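3.2 How people decide what goes in which bin

I should say at the start of this section that I came to household sorting by accident. I was meant to be writing about rent arrears in Plitville, and I kept getting told about bins. People would answer my question about the rent in one line and then talk for ten minutes about the neighbour who puts yoghurt pots in with the paper. After the sixth or seventh of these I gave up and changed the topic of the study (my supervisor, Orla Ó Néill, was very good about it).

So, the diaries. We asked 35 households to write down every item they weren't sure about, and what they did with it in the end. I'd expected a handful of entries from each. What came back was 1,277 entries, some of them a full page long, and one with a drawing of a crisp packet. Citlali Ledesma and I read all of them separately and then met up to argue over the codes. We disagreed most on what to call 'guilt', which in the end we split into guilt about the item and guilt about the person who'd have to deal with it later.

The council leaflet hardly figures. It turns up in a few diaries, mostly as something pinned to the fridge and then covered by something else. People went by feel. If a thing was light and crinkly it was rubbish, and if it was stiff and clean it was recycling, and that seems to have settled most cases before anybody read a label. Brennan (2014) found much the same with glass jars, though his households were larger and had cellars, so I'm a bit wary of leaning on him. 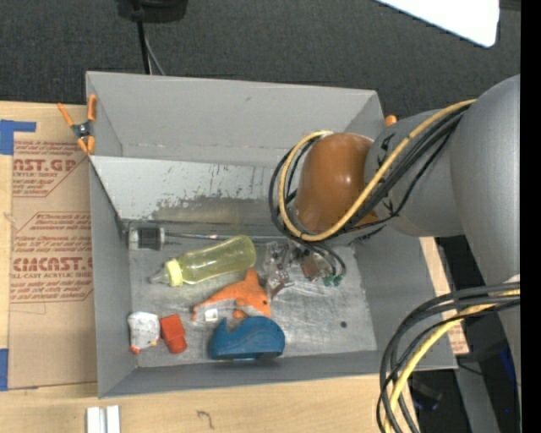
Figure 4. Grey open-topped bin on a light-coloured tabletop.

Where the container stood mattered far more than I'd thought it would. Households with two containers side by side wrote longer entries and changed their minds more often. Households with one in the kitchen and one outside the back door mostly wrote things like 'raining, put it in the kitchen one'. I love that entry - it appears, in nearly the same words, in six different diaries - and I think it tells us more than the attitude scale we spent all of May putting together.

Then there's the matter of who does the sorting. In shared houses one person usually ended up re-sorting what the others had thrown in, and that person nearly always knew it and had things to say. One woman called it 'my second shift with the tins'. Quinlan and Keane (2011) would put this down to house rules being unclear, but the houses in our study with written rules had just as much re-sorting as the ones without. They just had better arguments about it!

I don't want to make too much of the lids question, but it came up so often that I have to put it somewhere. Lids on or lids off? People held strong views, and the views didn't line up with age, tenure or how long they'd lived in Plitville. The nearest thing to a pattern was that people who rinsed also took lids off, and I suspect both habits come from whoever taught them to wash up. We didn't ask about that, and I wish we had. It's on the list for the follow-up interviews, which are described in section 3.3 along with the changes we made to the diary form.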